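Gripper notes, part 2: stock fingers against the Harnis soft pads

Filed under: Bench Notes, Grippers, Manipulation
4 comments | 11 shares

I left the last post with the wrist camera calibrated and the old parallel gripper back on the arm. Since then I have run the same bag task with two sets of fingers and two controller settings. Results are below, with the caveat that everything was done on one arm, on one table, by one person.

The stock fingers are the hard angular ones that came with the Saarinen gripper. The alternative is a pair of silicone pads from Harnis that bolt onto the same carriers. Swapping takes a few minutes. You do have to redo the zero position afterward, and the first time I forgot, the gripper closed on nothing and reported a hold.

The task: pick up a resealable bag by its upper part, carry it over the basket of plastic fruit, and set it down on the far side without dragging anything out. I logged 1,070 attempts in total and threw out the first 70, which were done before I fixed the lighting. That leaves 1,000, split evenly between the two finger sets.

Failures with stock fingers: 121. Failures with soft pads: 165. I expected the opposite. The pads have more friction, but they are thick at the tip, and with thin film lying flat they push a fold ahead of them and close behind it. The hard fingers get under the fold.
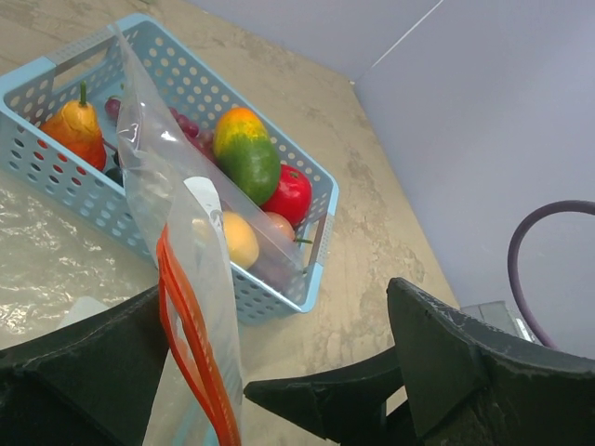 Does the wrist camera need a polarizing filter for clear film?

It helps, but moving the lamp helped more. With the lamp directly overhead, the segmentation kept taking reflections on the film for the edge of the bag. I moved the lamp low and to one side and most of that went away. The filter took out some of what was left and cost me enough light that I had to lengthen the exposure, so I took it off again.

Of the 286 failures in total, the largest group had nothing to do with grip force. The arm arrived in the wrong place. Depth on transparent film is bad on this camera, and the planner often got the distance to whatever was behind the bag. Tibor Katona suggested ignoring depth for the bag altogether, descending at a fixed slow speed, and stopping on motor current. I tried this with the stock fingers only, outside the counted runs. It is slow and it looks clumsy, but it lands where it should far more often.

Controller settings mattered less than I thought. Force mode with a low limit slipped on the zipper track, where the bag is stiffer and the fingers ride up. Position mode with a fixed closing width held it fine. For anything softer than a bag I would still use force mode.

Still open:
- Tip wear. I have no baseline measurement for the stock fingers, so I can't say how much of it is recent.
- Cable routing at full wrist rotation. It goes taut near the limit. Esko Juntunen is sending me a longer one.
- Thin-tip version of the soft pads. Harnis lists one, and I have not ordered it.

Logs are in the usual folder under lillia_bag_02. The column named "w_close" is in millimeters, despite what the header says.

Posted February 2021 by Oona Nurmi

Contact | Archive | Back to top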